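Clundley visitor office moves to the old depot, adds rail and ferry pass

CLUNDLEY – The Clundley visitor office will reopen in March in the former freight depot on Powell Street, two blocks from the train station, with longer hours and a new combined ticket for travelers heading out to the coast.

The office has worked out of a storefront near the courthouse for 16 years. Staff there handled walk-in questions, sold bus tickets and kept a rack of walking maps, but the space had no restroom and no place to leave luggage. The depot has both. It will also have a covered area outside where people can wait for the shuttle.

Opening hours will run from 8 a.m. to 7 p.m. through the end of October. In winter the office will close at 4 p.m. The storefront will stay open until the move is finished, and the phone number will not change.

The combined ticket covers the train from Clundley to Pletley and the passenger ferry from Pletley to the outer islands. Until now, travelers had to buy the two separately, and the ferry counter in Pletley took cash only. The new ticket is good for 2 days from first use and can be bought at the depot, at the station machines or on board the train. Bicycles still need their own ticket on the ferry.

Melteck, which runs the station machines, is updating them ahead of the opening. Paper tickets will still be sold at the counter for people who prefer them.

Rental apartments are also part of the change. The visitor office will take over the town's list of short-stay places, which was kept on a separate website and had not been updated since last summer. Owners have been asked to send in new photos, current prices and a list of what is in the kitchen. Listings without a price will be taken down in May.
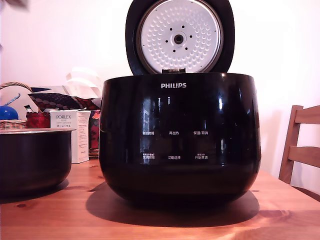

A Philips rice cooker with the lid open.

Most of the apartments on the list are in the streets behind the harbor in Pletley, with a smaller group near the Clundley market. Guests will be able to search by number of beds, parking and distance from the station. Booking will still be done directly with the owner, and the office will not charge a fee for the listing.

Luggage storage at the depot will be open to anyone, with or without a train ticket. Bags can be left for the day but not overnight. Large items such as surfboards and strollers will be kept behind the counter.

The town set aside 2,200 square feet of the building for the office. The rest of the depot will stay closed while the roof at the north end is repaired. That work is expected to last through the summer, and the sidewalk on that side will be closed on some mornings. Drivers dropping off passengers should use the Powell Street entrance.

A printed guide to the area, with ferry times and a map of the coast path, will be free at the counter while copies last. The first printing is 400 copies. The same guide can be downloaded from the visitor office website starting in March.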